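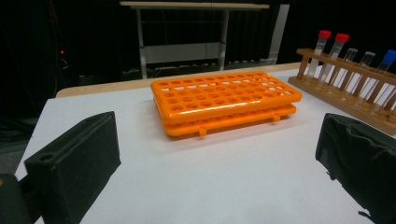
Week 5: Keeping track of your samples

Hello again! These notes go with the lecture, and they're a bit longer than last week's because I ran out of time and skipped most of the section on labels. Please read that part properly. It will be on your lab practical, and more to the point it will save you a miserable afternoon at some stage in your life.

Start with the numbering

Last week we collected water from the Bronberg ponds and ended up with a cooler full of tubes. A few of you had written things like "pond 2, left side" on the caps. I know exactly what you meant, and so did you, that day. By the time we get to the nitrate tests in January you won't, and neither will I.

So we use one number per tube and no words. The number goes on the tube, and everything else (where, when, who, how deep, what the weather was doing) goes in the notebook next to that number. If you find yourself wanting to squeeze a word onto the label, write it in the notebook and leave the label alone.

Numbers run in one long series for the whole course. They don't restart for each trip. We're up to 1,377 at the moment, counting from the first year I taught this, and the next trip picks up from there. Students always ask if they can start again at 1 because it's easier to write. It is easier to write! Then you have six different tubes called 4 in the same freezer.

Caps are not labels

Write on the side of the tube. Caps come off, and when you have several open at once they go back on in whatever order your hands feel like. I've done this myself, with a set of soil extracts from the Sadowski farm plots, and I had to throw out the lot. You may put the number on the cap as well, as a help when you're looking down into a rack. The side is the one that counts.

Use a pen that survives alcohol. Test it first: scribble on a spare tube, wait a minute, wipe it with an ethanol tissue. If it smears, it's the wrong pen, whatever the packet says.

Where things go in the rack

Pick a corner and call it the start. I use back left, because I'm right-handed and my sleeve drags across the front, but front left is fine too as long as your partner knows. Mark that corner with a strip of tape. Fill along the row, then start the next row at the same end. Don't snake back and forth, please. Snaking feels quicker and it means every second row is backwards, and when somebody else picks up your work they won't know.

Leave a gap if a sample is missing. A gap says "this one is missing." Closing up the gap shifts every tube after it by one place, and then your results table is wrong from that line to the bottom without looking wrong at all.

For the practical each pair gets 16 samples plus a blank and a standard. Blank first, standard second, then your samples in number order. Draw the layout in your notebook before you put in a single tube — a quick grid in pencil will do.

Balancing (the short version)

We cover the centrifuge properly next week, but you'll need this much for the worksheet. Tubes go in opposite each other in matched pairs, same type of tube, same mass. Water is fine as a counterweight for our samples. The pond sediment spins at 3,000 rpm, and at that speed a lopsided rotor makes a noise you will not enjoy. If you hear it, hit stop and step back. Don't open the lid to look.

Your notebook page

I'd like every page to have the tube numbers down the left side, then place, time, depth, and a wide column for remarks. Make the remarks column much wider than you think. "Ducks" is a perfectly good remark. So is "dropped, picked up, cap stayed on."

No loose sheets and no photos of whiteboards. If you make a mistake, one line through it and your initials, so I can still read what was there.

Before next class

Read the Grastuseo case study in the course packet. It's a short one, the bottling plant that mixed up two days of samples and had to work out which was which from the temperature log. Come with an opinion on whether you'd have trusted their answer. I wouldn't have, but we've had good arguments about it in past years and I'm happy to be talked around.

Do worksheet questions 1 to 5. Question 3 has a typo: it should say Pedier Creek, upstream site, both times.

Bring your own pen. I'm out of the good ones.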